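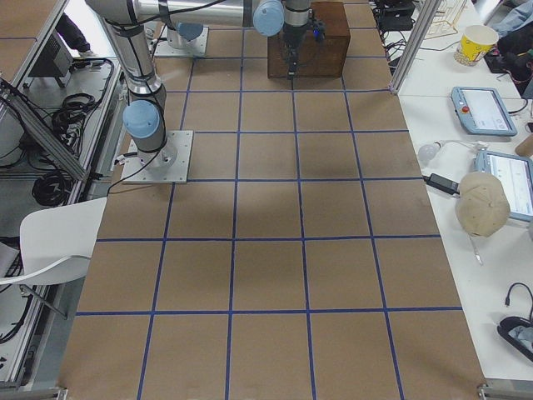

A work table covered in brown paper and marked into squares with blue tape. The wooden box is at the far end.

Home Topics Materials Simple Mechanisms Word List Previous Next

How a Drawer Works
Text by Tươi Thái, Clamum Pages for Young Readers

A drawer is a box without a lid that slides in and out of a larger box. The larger box is called the case. The case holds the drawer up, keeps it pointed in the right direction and keeps dust off whatever is inside.

Most drawers have five parts. The bottom carries the load. Two sides run from front to back. The back closes off the far end. The front is the part you see when the drawer is shut, and it usually has a handle or a knob fixed to it.

Sliding and friction

When two surfaces rub together, a force called friction pushes against the movement. Rough surfaces usually have more friction than smooth ones. A heavy load also adds friction, as it presses the surfaces together harder. Pull out a drawer full of books and then one full of socks, and you will feel the difference.

There must be a gap between the drawer and the case. If the gap is too small, the drawer sticks. If it is too large, the drawer wobbles and can turn slightly sideways until two of its corners jam against the case. Furniture makers call this racking. It happens most often when a wide drawer is pulled from one end. To free a racked drawer, push it back in a little and pull again from the middle.

Some drawers slide wood on wood. Others have metal runners with small wheels or steel balls. A wheel rolls where plain wood would have to rub, and much less force is needed to move it.

Two kinds of surface
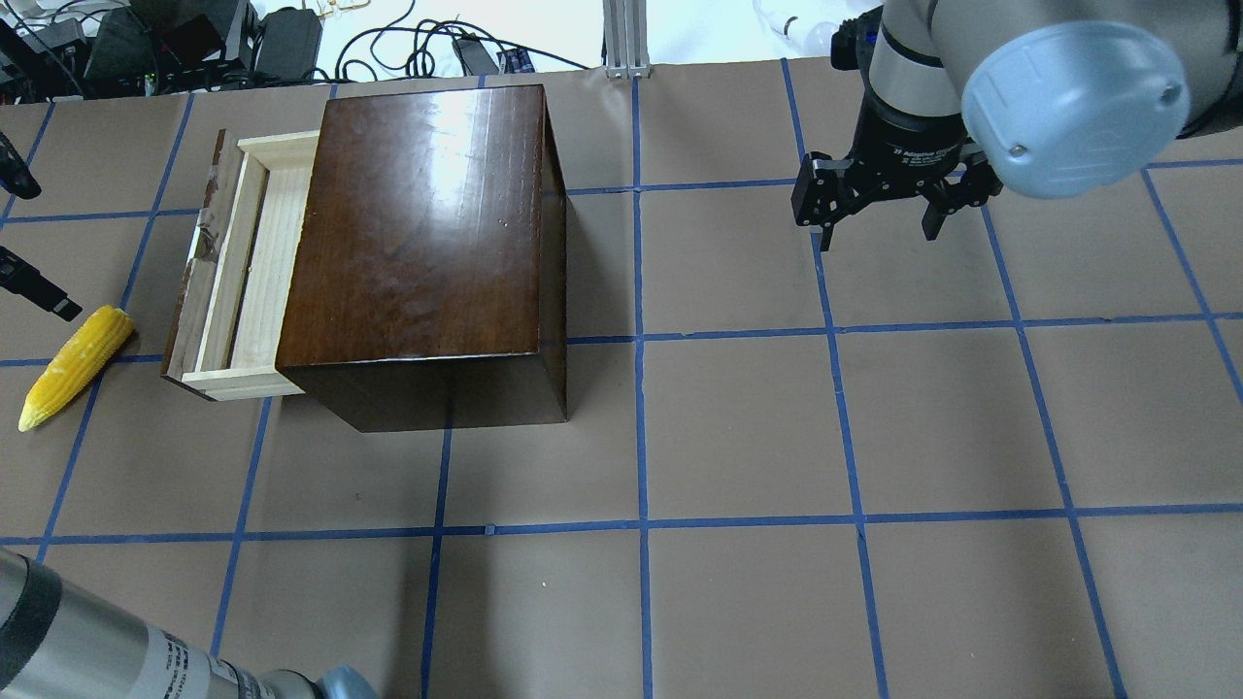 The drawer is open partway. It is made of pale, unfinished wood, and the box has a glossy top. A yellow ear of corn lies on the paper to the left.

A finish is a thin layer put on wood to protect it. Varnish and lacquer are both finishes. They go on as liquids and dry hard. A glossy finish is very smooth, so it reflects light the way a window does, and a lamp overhead shows up as a white patch on the top. The patch is called glare. If you move your head, the glare moves too.

The inside of a drawer is often left without a finish. Bare wood scatters light in many directions and looks dull next to varnish. It also takes in water from the air more easily. Wood that takes in water swells, mostly across the grain, and wood that dries out shrinks. A drawer that slides well in a heated room in January may stick in a damp summer. Nothing is broken. The gap has become smaller.

Where is the box?

To describe where an object is, you need something to measure from. A grid does this job. Lines of tape run along the table and other lines run across it, and the spaces between them are cells. Give each row a number and each column a letter, and every cell has its own name, such as C4. A box can then be moved away and put back in the same cell. Maps and chessboards use the same method.

A grid looks uneven when you view it from one end. The near cells seem large and the far cells seem small, even if every cell was laid out to the same size. This effect is called perspective. Measure with a ruler if you need to be sure.

Pulling and holding

A drawer opens only if the case stays where it is. When you pull the handle, friction drags the case in the same direction.

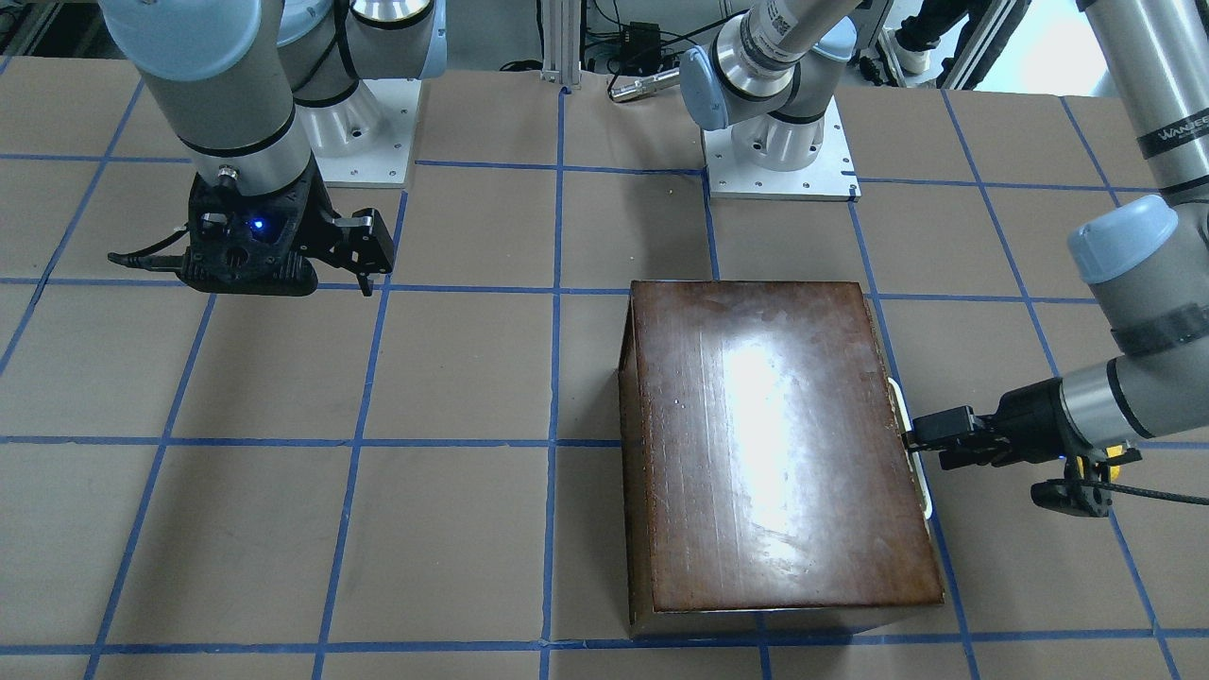 A chest full of clothes is heavy enough to stay in place. A small box is lighter and may slide along with its drawer, so people often hold it with one hand and pull with the other. The pull should be straight, in line with the sides of the drawer. A pull that points upward presses the drawer against the top of its opening and adds friction.

Wear

Every trip in and out rubs away a very small amount of wood. Suppose a desk drawer is opened 6 times each day. After 252 days it has been opened 1512 times. Old drawers often have sides that are lower and rounder along the bottom edge for this reason. Rubbing a plain wax candle along the edges fills small scratches and lowers the friction.

Word list

Case - the outer box that holds a drawer.
Finish - a protective layer on wood.
Friction - a force that acts against sliding.
Racking - turning sideways and jamming.
Runner - the strip a drawer slides on.

Page last checked 2019-03-30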